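Home > Sites > Lorkonstead > Checks
Search this site Go
Filed under: Demonstration recording / Station checks

Station check with comments, tidy-the-table task, two-arm bench, Lorkonstead
Checked in May, before the afternoon run. Target for the task: 2000 episodes. Accepted so far: 387.

1. Emergency stop within reach of the operator's chair. PASS
Reach it yourself. The last sheet from Trorham had this ticked for a bench whose chair had been moved.

2. Arm brackets tight on the rail. PASS
Checked with a key, both sides.

3. Cables clear of the joints through full travel. PASS, WITH DOUBTS
They cleared at the slow speed. The form doesn't ask for the fast one, and the operators don't work at the slow one. I would like the form changed.

4. Loose items off the front rail. FAIL
A sponge and a metal tool. Third sheet running that I have written this up.

5. Object set suitable and varied. PASS ON PAPER
Moodley's guidance asks for "household variety". We have bottles, more bottles and a can. I doubt a policy trained on this will know what to do with a jam jar.

Bench and objects, Lorkonstead:

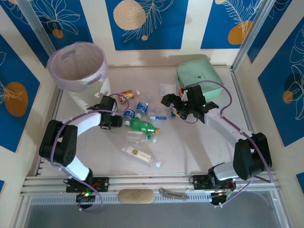
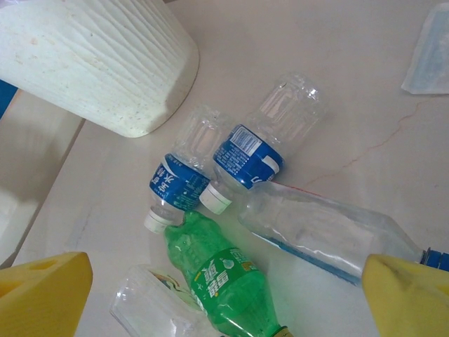
6. Clear plastic told apart from the table in the wrist view. NOT PROVEN
The labels do most of the work. Take the labels off and see how the success figure holds up. I have asked for 11 episodes with bare bottles and been told they are "in the plan".

7. Start positions changed between episodes. FAIL
The log says shuffled. I played back a batch and found 2 layouts taking turns. A learner given that will learn the layouts.

8. Failed grasps kept and marked as failed. FAIL
Several had been deleted to keep the acceptance rate up. Restore them from the backup. Wiltero want the failures as well, whatever the weekly chart looks like.

9. Camera clocks agree. PASS
Checked by clapping in view of both, which I trust more than the status page.

10. Operator breaks taken and written down. PASS
Written down, certainly. Every break is the same length to the minute, so make of that what you like.

Outcome: recording may go on once item 4 is cleared. Items 7 and 8 to be put right before any more episodes are counted towards the target. Recheck item 3 at working speed.

Previous sheet | Next sheet | All sites | Contact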